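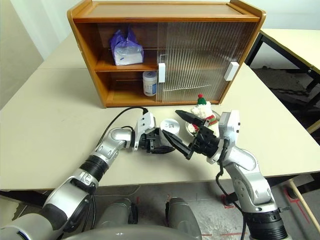

Wooden cabinet with a ribbed sliding door, tissues on the top shelf

Last updated: November
Reading time: 2 min

The Nedar belt speaker, reviewed by a walking lighthouse

I've been a lighthouse for the best part of six summers now (seven feet of foam and canvas, with me in the middle and a foghorn that makes toddlers shriek with joy), and in all that time I've never had a speaker I really liked. The old one lived in a rucksack under the costume, and by teatime my shoulders knew all about it. So when Kirsty MacKinnon, who does the keeper to my lighthouse, lent me her Nedar for the Udton street fair, I was very happy to give it a go.

It clips on at the waist and sits in the small of your back, and the first thing I noticed was how quickly I forgot I had it on. Our set is 15 minutes, then a break, then off round the stalls again, and one charge saw me through the whole of Saturday with enough left for a silly sing-song in the car park. The foghorn came out lovely and deep! Voices are a bit thinner, I'd say, and if your act is mostly patter you may want to try it before you buy.

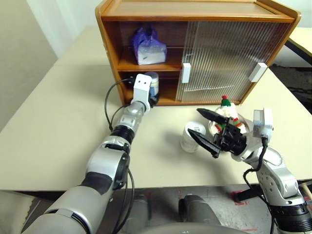 Open shelves on the left of the cabinet, sliding doors on the right

Now for the grumbles. The volume wheel is tiny and it's on the underside, so if you work in big gloves, as half of us do, you'll have to set it before you get dressed and hope for the best. I turned mine right down by leaning on a bollard and spent a whole lap of the square miming at people. The belt could be longer too. Angus Crichton, our Viking, couldn't get it to meet over his furs and went back to his Lirura, which is heavier but has a proper shoulder strap.

For indoor jobs, shopping centres and hotel foyers and so on, I think it's a cracker. On a windy seafront you'd struggle past the first couple of rows. I've given Kirsty hers back, rather slowly, and ordered one of my own, with the spare belt clip.

Ishbel Sutherland

500 shares
2 comments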